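The graphics card in my computer died in July, after a long illness, and I ordered another. I then spent more time thinking about the bag it came in than I have ever spent thinking about the card.

I mean the silvery one, the crackly one, the one that makes a small piece of electronics look like a portion of airline nuts. Every component worth having travels in one, inside a cardboard box, and both are handled with great seriousness until the moment the parcel reaches my kitchen.

Cardboard box, crinkled bags, long white table.
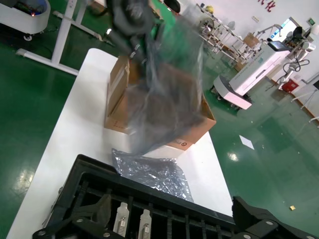
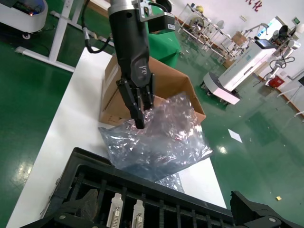
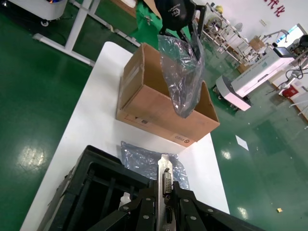

My objection is to how badly the bag and the box get on. A box has opinions. It has four corners and it knows where they are. A bag has none, and when you lower it into a box it behaves like a cat being put into a carrier, spreading itself over the rim and finding an edge to hang from. You press down one side and the other side rises. You fold the top over and it unfolds while you look for the tape.

I know this from sending things back. The first replacement I bought, from a shop in Menemau, was the wrong length for my case by a finger's width, and the returns leaflet asked me to repack it "as received". As received! It had come in a snug little parcel with the bag folded so flat you could have posted it under a door. After 15 minutes of my attention it looked like a jacket potato. I paid 19 pounds for the return postage, and I suspect a good part of that was for air.

Somebody, of course, can do it properly. I once shared a train table to Stirkness with a man who had packed crockery for a living, and he told me that the trick with any bag is to get the air out before it goes anywhere near the box. I have tried this. You squeeze, the bag sighs, and then it breathes in again when you let go.

Then there is the question of afterwards. I can't throw these bags away. They look expensive, and they look as if they might be wanted. There is a drawer in my hall with a Mirniteo label on the front, left over from some shelving, and it holds nothing but silver bags, each saved for a component that will arrive in a silver bag of its own. The boxes live on top of the wardrobe, flaps up, one inside another. I moved house with them once. I packed empty boxes into a bigger box and paid a van to carry it.

The new card works very well, thank you. Its bag is in the drawer.

Copyright Papadakis, September 23, 2018 | Contact | Back to top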